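The Zarenau lab opened its doors one afternoon in August, and I rode 2 hours on a very full bus from Jusmont to get there. Worth it! I've been reading about robots that take electronics apart since spring, and I wanted to see the Nadelen method outside of a PDF.

The short version: people show the arm how to do each step by steering it by hand, and a model learns from those recordings. They had 400 recordings when I visited. What got me excited was the second part — the model also guesses how likely it is to fail, and when the guess gets bad enough it stops and asks for help. Our guide said that cut the damaged parts on their test set by 46 percent compared with the version that just plows ahead.
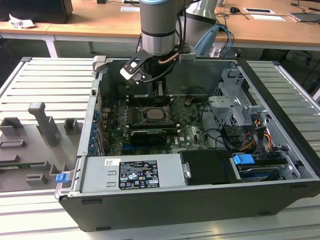 Gripper over the PC, with the gray fixture on the left of the table.

I asked way too many questions (sorry to the family behind me). Cables are the hard bit, apparently, as they bend differently in every machine, and the model has only been tested on three kinds of case so far. A student from the Tshabalala group was arguing that you'd get further with better touch sensing than with more recordings, and the guide half agreed with her.

There was coffee in the hallway afterward, plus a poster with the failure plots, which I liked more than the talk. The paper should be out this winter. I missed the early bus home and caught the next one.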